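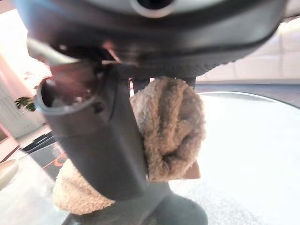
Dark gray gripper and finger, seen close up.

This site uses cookies to improve your visit. Accept / Manage settings

Care of Photographic Prints and Albums
Speaker notes, Clondard local history evening, 4/2/19
Speaker: Gervasio Urrutia

Start with scope. Paper prints and albums only. Negatives and glass plates need a separate talk, and cased photographs such as daguerreotypes should not be opened at all. Refer questions on those to Milovan Halilović after the break.

State the main causes of damage early: light, damp, heat, bad enclosures, hands. Most of the damage in the Theodorakopoulos albums came from the last two. The collection holds 2,022 prints, and 87 of them had tape on the image side when it was cataloged. Tape should be left in place unless a conservator removes it. Pulling it takes the emulsion with it.

Light. Fading is cumulative and can't be reversed. Color prints from the 1960s and 1970s are the weakest, and many will fade slowly even in the dark. Display a copy and store the original. If an original has to go on the wall, use UV-filtering glazing, keep it off walls that get direct sun, and take it down after a few months. UV glazing slows fading – it does not stop it.
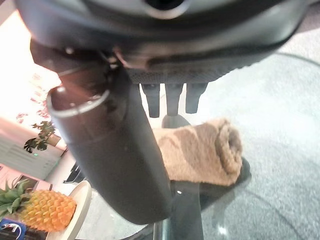
Damp and heat. Attics and basements are both unsuitable. An interior closet on a main floor is usually the steadiest place in a house. Aim for a relative humidity between 30 and 50 percent, with as little daily swing as possible. Above 65 percent, mold becomes likely and gelatin prints begin to stick to glass or to each other. Very dry air makes the gelatin layer shrink and curl the print. Don't flatten a curled print by hand. The image layer cracks across the curl, and the cracks stay.

Enclosures. Paper sleeves should be acid-free and lignin-free. Plastic sleeves should be uncoated polyester, polyethylene or polypropylene. Avoid PVC, which can usually be recognized by its strong smell. "Archival" on a label has no fixed meaning, so ask the supplier whether the material has passed the Photographic Activity Test. One print per sleeve. No rubber bands or paper clips. Write on the sleeve before the print goes in, in soft pencil.
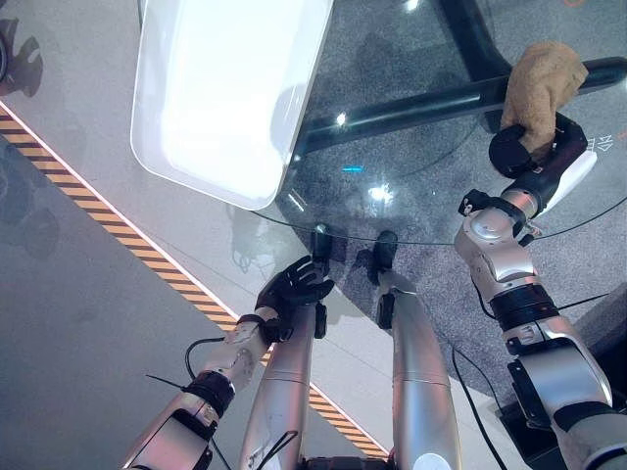

Should magnetic albums be taken apart?
In most cases they should, but only where the prints lift freely. Photograph every page first so the order and captions are kept. Slide a length of unwaxed dental floss behind the print and work from one corner with no upward pull. If it resists, stop and leave the page whole, with a sheet of plain silicone release paper laid over it.

Handling. Clean, dry hands or nitrile gloves. Cotton gloves snag on torn edges and reduce grip. Support each print from below with a piece of stiff card. Dust may be brushed from the surface with a soft, clean brush, working from the center out. No water, no alcohol, no household cleaner.

Mention the Pasudora album as the worked case. It has 11 leaves, black paper, prints held by corners. The binding was sound, so it was kept whole, interleaved with thin unbuffered tissue and boxed flat. Interleaving adds bulk. If the spine starts to strain, use fewer sheets – one at each facing pair of prints is enough.
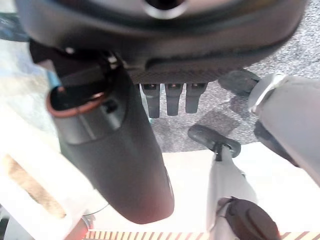 Boxes and Shelving

Store albums flat, no more than three high, largest at the bottom. Loose prints of the same size can stand upright if the box is full enough to stop them from slumping. Fill any gap with folded acid-free card. Enameled steel shelves are preferred over raw wood, which gives off acid vapor. Keep the lowest shelf at least six inches off the floor.

Questions until 8:30. Supplier list is on the back table.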